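Two-arm bench cell: what to order and what to budget

The bench cell is the smallest set-up we supply for handling light, everyday items such as cups, bottles and small cans. It goes out as a complete station or as separate lines, so a site that already has a table or a set of arms can order the rest. The notes on this page cover the table, the fingers, the cameras and the spares, in the order most buyers ask for them.

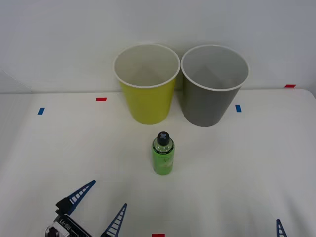 Omberg Automation – Bench Systems Team

Table and backing wall

The standard top is white with a rounded corner, and we recommend a plain white wall or panel behind it. Glossy tops cost the same but we no longer quote them unless asked. Allow 50 cm of clear floor on the side where the operator stands.

Positions are marked with short strips of coloured tape. Red and blue are kept in stock. Tape is a consumable and should go under running costs, as it lifts at the edges when the top is wiped down. One roll of each colour comes with every station.

Test items

Plastic cups with a taper and a rolled rim are a good starting load, together with a small upright bottle. Buy cups in at least two colours. Sites that plan to handle their own stock should send us samples before the order is placed, packed as they would normally be stored. Nisreen Rizk looks after samples and will return them if you enclose a label.

Fingers

The blue latticed fingers are sold in pairs under part number 506. Each arm takes one pair. Please order a spare pair per arm with the first delivery – a separate order later carries its own postage and usually takes about 8 working days.

Check the ribs for splits at the start of each week. A finger with a split rib should be changed along with its partner.

Cameras

A full station has one fixed camera looking over the table and one small camera at each wrist. The fixed camera can be left out of the first order and added later, but the bracket should be bought at the start because it shares bolts with the table frame. The wrist cameras are fitted before dispatch.

Lighting is not included. Even, diffuse room light is enough for most benches. If yours has a window to one side, budget for a blind. 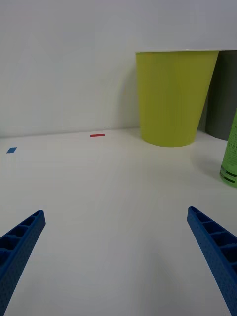 Budget lines to include

Most buyers split the cost over two years. The first year should carry the arms, table, cameras, bracket, delivery and one day of fitting. The second should carry fingers, tape, replacement cups and the service visit. The Stelano service plan (code 326) covers the visit and labour but leaves out fingers and cables.

Delivery is by pallet and needs a ground-floor door or a goods lift. Fitting on a Sunday can be arranged at the weekend rate.

Quotes and lead times

Tyson McIntyre prepares quotes for complete stations. For separate lines, or to add a camera to an existing bench, write to Ravindran Poojary with your original order number. Orders confirmed before the end of October are built in the autumn batch.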